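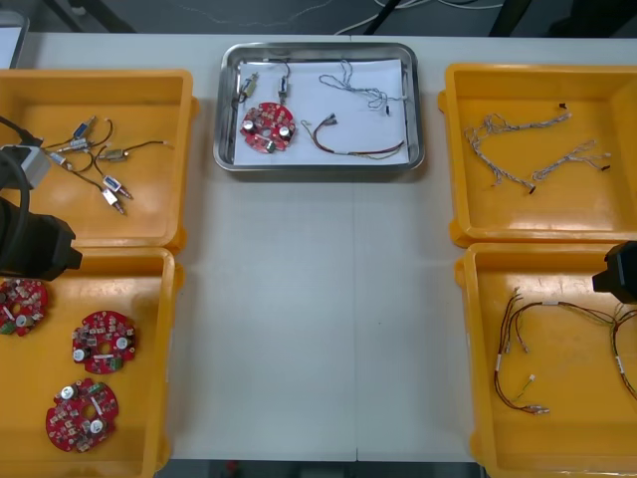 The Brelo two-arm sorting bench is built for small repair shops and assembly rooms that spend a lot of hours putting parts into bins. It suits work where the parts are light, the kinds are few and the order doesn't matter much. Mixed electronic parts are the hard end of that range. Round circuit boards are easy enough to tell from a bundle of twisted wires, but a wire harness with red and black leads has no fixed shape, and a small component with its leads tangled around its neighbours' is harder again. With an orange-yellow bin for each kind and a steel tray between the arms, the layout is one most shops could copy in an afternoon.

Brelo Sorting Bench, two-arm
Sold and serviced by Biltcombe
Product code: 1554-B
Availability: built to order
Page last revised Jun 15, 2019

What it does now

The bench takes parts from a central tray and places them in bins to either side. It can also work the other way and fill a tray from the bins, one of each kind, for kitting. Rigid parts with a clear edge to grip are the most dependable. Circuit boards, relays, housings and short connectors fall in this group.

Loose wire is slower. The arms can lift a harness and move it to a bin, but they may drag a second one along with it. In our shop trial the bench handled 1,554 parts, and more than 379 of those needed a second try or a hand from the operator. Most of the trouble was with wires. We would sooner print that figure than have a customer find it out in the first week.

What it does not do

It does not untangle. If the parts arrive knotted together, someone has to separate them first.
It does not plug in connectors or fasten anything.
It does not test parts or judge whether they are good.
It does not fold laundry, load dishwashers or clear kitchen counters. We get this question at every trade show. The arms have the reach for some of those jobs, but cloth, wet plates and cluttered counters are a different problem and we don't sell the bench for home use.

Is it faster than a person?

No. Eluned Pumphrey ran our trial and she can clear a mixed tray well ahead of the bench. The case for buying one is that it will keep going on dull work while your staff do the soldering and inspection. If you only sort an hour or two a day, a person with good bins is still the better buy.

What comes with it

2 arms with grippers and mounting brackets
6 bins, stackable
1 stainless steel tray with rolled rim
Paper tray liners, one pack
Control unit and cables
Printed set-up guide

The table is extra. Any flat, rigid, light-coloured surface will do. Dark tops make black leads and connectors harder for the cameras to pick out, and the same goes for the bottom of a shiny tray, so keep a liner in it.

Set-up and care

Allow one day for installation. Our technician, Sebastian Cârstea, fixes the arms, marks the bin positions and teaches the first set of parts with you. After that, new parts can be added by your own staff. Keep the bins where they were marked. Wipe the gripper tips at the end of each shift and check the arm cables for rubbing.

Keep hands and sleeves out of the work area while the arms are powered.

Related items

Langlois anti-static bin inserts
Jostitis soft gripper tips, pair
Spare tray liners
Bench-edge cable clips

Ordering

Prices depend on the table and the number of part types, so we quote each job. Send us a small box of your usual parts, tangles included, and we'll run them and report back before you commit. The next installation dates are in July.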